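手持ち型グリッパを用いた家庭内片付け動作の教示データ収集と模倣学習手法に関する中間進捗報告書

提出先：Skitmont研究助成プログラム 事務局
提出者：Letora研究所 生活動作研究グループ
研究代表者：Nuwan Hettiarachchi
提出日：2021年8月25日

1. 本報告書の位置づけ

本報告書は、貴プログラムの助成を受けて本年2月に開始した研究課題「両手協調による不定形物の把持および片付け動作の学習」について、前半期の実施内容、得られた結果および後半期の計画を報告するものである。研究計画書に記載した三つの実施項目のうち、第一項目（収集手順の確立）は完了し、第二項目（家庭環境における教示データの収集）は計画どおり進行中、第三項目（学習済み方策の実機評価）は予備評価の段階にある。

経費の執行状況については別添の収支中間報告書に記載したため、本書では技術的事項に限って述べる。

2. 研究方法の概要

本研究では、操作者が左右の手にグリッパを持ち、日常の片付け動作を行う際の手先軌跡、開閉量および手先視点の映像を同時に記録する。ロボットアームを遠隔操作する方式に比べて準備に要する時間が短く、一般家庭の台所や居室にそのまま持ち込むことができる。記録したデータは、共通の時刻基準に揃えたうえで方策の学習に使用する。

学習手法は、本グループが前年度までに開発した系列予測モデルGaziを基礎とし、今期は次の二点を変更した。第一に、左右の手先視点映像を個別に符号化した後、中間層で統合する構成とした。第二に、把持の開始と解放の前後区間に対する損失の重みを大きくした。従来の構成では、接近動作の再現は良好である一方、指を閉じる時機が遅れる傾向が認められており、第二の変更はこれに対応するものである。

3. 収集環境および対象物

収集は、協力世帯の台所、食卓周辺および居室において実施している。家具の配置、照明、背景に置かれた生活用品については、原則として収集のために整理を行わず、普段の状態を保つこととした。背景の多様性が方策の頑健性に寄与するとの仮説に基づく措置であり、研究計画書第4節に記載した方針から変更はない。

対象物は、軟包装、筒状容器、飲料缶など、家庭で日常的に扱われるものから選定した。特に菓子袋等の軟包装は、把持に伴って形状が大きく変わり、剛体を前提とした把持計画の適用が難しいため、今期の重点対象としている。指先には凹凸のある青色のパッドを用い、左右の指で袋を挟み込む把持を標準とした。他方の手のグリッパは、卓上の別の対象物への接近に同時に用いることができる。

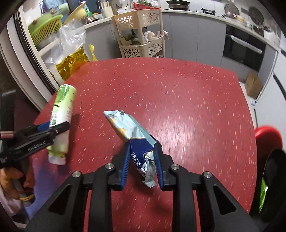
4. 収集の進捗

前半期には12区画の環境で収集を行い、除外基準を適用した後の有効な教示系列は170件となった。ここでいう区画とは、同一世帯内であっても作業面と背景が異なる場所を別に数えたものである。

除外基準は、(1) 左右いずれかの軌跡に欠落がある場合、(2) 把持の瞬間に対象物が両視点から外れている場合、(3) 操作者が手順を誤り途中で中断した場合の三種とした。除外の主な要因は(1)であり、強い反射のある作業面の近くで位置推定が不安定になる例が多かった。推定処理の初期化手順を改めて以降、この要因による除外は減少している。

なお、協力世帯に対しては収集前に書面により説明を行い、同意を得ている。氏名、住所等が読み取れる印刷物が映像に含まれる場合には、保存前に該当箇所を処理している。

5. 片付け課題の設定

今期の中心的な課題は、卓上の物品を把持し、近傍のごみ箱へ投入する一連の動作である。ごみ箱は床に直接置く場合のほか、踏み台等の上に置いて開口部を高くする場合を設け、手先の接近角度に幅を持たせた。投入動作では、両方のグリッパを開いた状態で開口部の上方に位置させる区間が生じるため、解放後の退避までを一つの系列として記録し、内容物の見え方も学習の入力に含めている。

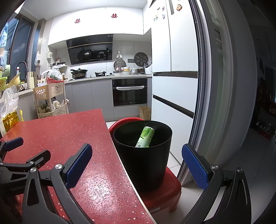

退避区間を含めることの効果は、予備評価において確認された。退避区間を除いて学習した方策では、解放後に手先が開口部付近に留まり、次の対象物への移行が遅れる例が目立った。これに対し、退避区間を含めた方策では移行が円滑となり、連続した片付け動作の完了までに要する時間も短縮された。ただし、容器の縁と指先との接触は依然として発生しており、接近高さの推定精度に課題が残る。

6. 予備評価の結果

共同研究先であるCladell社の試験室において、2台のアームを備えた評価装置に同型の指先を取り付け、学習済み方策の予備評価を行った。試行数は64回である。対象物および容器の位置は試行ごとに変更し、収集に使用していない背景の下で実施した。

筒状容器および飲料缶については、把持から投入までの動作が概ね安定して再現された。軟包装については、袋の端部が折れ曲がって垂れた状態での把持に失敗が集中した。失敗例を確認したところ、指先が袋の端部のみを捉え、持ち上げの途中で滑り落ちるものが大半を占めていた。把持の開始前後の損失を重く扱う変更により、指を閉じる時機の遅れは改善されたが、把持位置の選択については効果が限定的であったと判断している。

以上は限られた条件での結果であり、成功率の比較および統計的な検討は、後半期の本評価を終えた後に最終報告書で示す。

7. 課題および対応方針

軟包装の把持位置については、教示系列のうち把持直前の区間に袋の中央部と端部の区別を付与し、補助的な学習目標として利用する。付与作業の手順書は作成済みであり、作業者間の一致度を確認したうえで全系列に適用する。

容器の縁との接触については、容器の設置高さをさらに変えた教示を追加するとともに、投入直前の速度に上限を設ける制御を評価装置側に実装する。反射の強い作業面における位置推定の問題は、初期化手順の改善を継続し、必要に応じて慣性計測の重みを調整する。

8. 後半期の計画

後半期の前段では、収集区画の追加と上記の付与作業を並行して進める。その後、全データによる再学習を行い、Cladell社の評価装置を用いた本評価に移行する。本評価の条件は事前に文書で定め、貴事務局に写しを提出する予定である。

収集手順書および除外基準については、助成条件に従い、最終報告書の提出に合わせて公開する。映像データの公開範囲は、協力世帯の同意の範囲内で現在検討しており、方針が定まり次第、別途協議をお願いしたい。

研究実施体制および予算費目の変更はない。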